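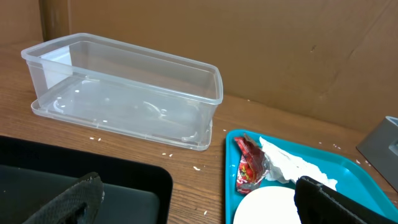 How to bring an old clear plastic food box back into use

In my kitchen the plastic boxes live a hard life. They carry soup to work, they hold half an onion, they stand in the back of the fridge for too long. After some months I want to throw them all away and buy new ones, but in September I decided to clean them properly first. Of 14 boxes I kept all except 2. The method is simple and I write it down for those who have the same full drawer.

What you need

Washing-up liquid
Bicarbonate of soda (I buy the Goodwin packet, 79 pence in our shop in Fellport)
A soft sponge, not the green rough side
An old toothbrush
A clean cotton towel

Step 1. Empty the box and take it apart

Take the lid off and put it under the box, so the two stay together while you work. This is a small habit but it saves me much searching, because I have boxes from Plotden and from Flonholm which look nearly the same and the lids do not fit each other. If the box has crumbs in it, turn it over the table and knock on the base with your hand. Do not bring crumbs into the sink, they go into the sponge and you will spread them again.

Step 2. Look at it against something plain

Hold the box in front of a wall or a piece of cardboard and look through the sides. On a busy background you do not notice a thin film of fat. Look also along the rim. A rolled rim can have a small gap on the under side where old food stays, and this is the place where the bad smell often begins.

If you find a crack, stop here. A cracked box can still keep buttons or screws, but I would not put food in it any more.

Step 3. First wash

Fill the sink with warm water and a little washing-up liquid. Very hot water is not good for thin plastic, I have bent one lid in this way and it never closed again. Leave the box and the lid in the water for ten minutes, then wipe with the soft sponge. Go into the corners with the toothbrush.

Step 4. Paste for stains and smell

Mix 2 spoons of bicarbonate with one spoon of water in a cup. Spread the paste inside the box with your fingers and leave it for half an hour. For tomato stains you can leave it for the whole night. Rinse with plenty of water. White powder likes to hide under the rim and in the groove of the lid, so rinse these parts two times.

The plastic may stay a little cloudy after this. It comes from many small scratches and you cannot wash it away.

Step 5. Drying

Wipe with the cotton towel and leave the box open, upside down, until the next morning. Do not close a damp box. Please wipe the table also before you put the clean things on it, bits of dried paste fall everywhere.

Step 6. Storing

I store the boxes one inside the other, and the lids standing next to them in a row. If you have place enough, you can leave each box on its own lid. It takes more of the shelf, but in the morning you take both with one hand.

Clean the drawer before everything goes back in.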